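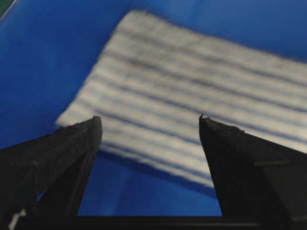 A striped towel on the blue, at Lukonon in Jundthorpe.

Sherif Abdel Hamid has opinions about kitchen towels, and he would like you to know that he didn't ask for them. They came with the job.

"I used to be a man who dried his hands on his pants," he says. "I was happy."

He runs the linen side of Lukonon, a small outfit in Jundthorpe that rents towels, aprons and napkins to cafes and vacation cottages, picks them up dirty and brings them back folded. The towels are the bulk of it. When I visit, there is a stack of them by the door nearly as tall as the door handle, and he apologizes to it when he squeezes past.

The business began with 182 towels bought from a hotel in Beltusham that was closing its restaurant. He still has the receipt. He does not still have the towels, or not all of them. By his last stock check, done in April with a pencil and a bad mood, 133 of the originals were left.

"Towels don't die, they go to live in somebody's car," he says. "I've made my peace with it. I have made some of my peace with it."

Stripes, he says, are the one thing customers never argue about. He once tried plain white and got back what he describes as evidence. Blue on cream hides coffee reasonably well, tomato hardly at all, and turmeric is a matter between the customer and their conscience. The stripes also help with the folding. You line them up, and if they don't line up, you have your answer.

"People tell me they can't fold," he says. "They can fold. They fold a letter, they fold a pizza box. What they can't do is find the corner."

He is serious about the corner. A new starter at Lukonon spends the first morning on nothing else: take a towel that has landed any old way, find a corner, pinch it, lift, and let the rest hang until it sorts itself out. Grab the middle and you get a lump. Grab the edge and you get a longer lump. 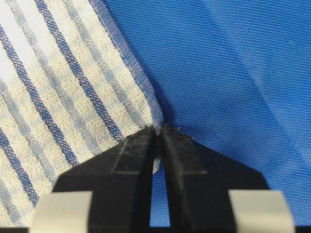
The corners are also where a towel starts to go. Sherif checks them before he looks at anything else, running a thumb along the hem until he gets to the point. A few loose threads he will forgive. He snips them and moves on. Once the hem opens up, the towel is demoted to the rag bin, where it has, he says, "a second career with fewer meetings."

Has he ever thought of buying something tougher? He has. A salesman from Kjærgaard came by with samples of a very flat, very smooth cloth that was supposed to outlast us all. Sherif put it out with a few regulars to try.

"It pushed the water around," he says. "You'd dry a plate and the plate would be wet somewhere else. A lovely cloth. I have one at home, under a plant."

So he has stayed with the nubby kind, which drinks up a spill and sheds lint on your black apron in return. He now owns 2000 of them, and the cottages want more for the summer. His van does its rounds five mornings a week. He drives it himself on two of those, partly to keep an eye on the cafes that store their clean towels under the sink, next to the bleach.

I ask what he uses in his own kitchen. There is a pause — a long one, for a man who has been talking since I parked.

"Paper," he says. "Don't print that."

On my way out he hands me a towel from the top of the stack and asks me to fold it. I find a corner on the second try. He takes it back, looks at it for a while, and folds it again.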